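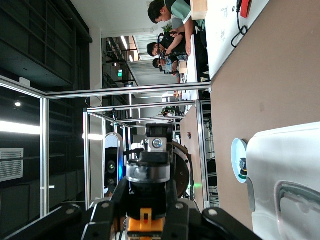 Piltton circuit to resurface final sector before winter

The Piltton circuit will have its final sector resurfaced this autumn, after drivers complained of bumps under braking at the last two race meetings there.

Work will cover the stretch from the exit of Turn 9 to the start of the pit straight, including Ultby, the long right-hander where three cars left the road during February's winter series round. The rest of the 2862-metre lap keeps its present surface, which was laid 14 years ago.

The circuit confirmed the plan on 22 July 2022, the opening day of its summer meeting. Track staff will also replace the kerbs on the inside of Ultby and move the drainage channel on the outside of the corner, where water has tended to collect in heavy rain.

Teams had asked for the whole lap to be done at once. The circuit said it looked at that option but would have had to cancel two autumn club meetings to fit it in — and the older asphalt elsewhere had passed its spring inspection without trouble.

Lukiden, which leads the teams' standings by 5 points, has tested at Piltton more often than anyone else this year and has run its cars with a higher ride height there to cope with the bumps. The team said it expected to go back to a more normal set-up once the work was finished, and that its notes on tyre wear through the last three corners would be of little use after that.

Its closest rival, Petek, was more cautious. New asphalt is often slippery for the first few months as oils come to the surface, and the team said it wanted at least one full day of running before the next winter series round. The circuit has offered 2 open test days, both midweek, though the dates depend on how long the surface takes to cure.

The series will use the same tyre compounds at Piltton as before. A decision on pit lane speed limits, which were lowered because of the rough entry road, has been put off until the new surface has been inspected.

Tickets for the winter series round go on sale in the autumn.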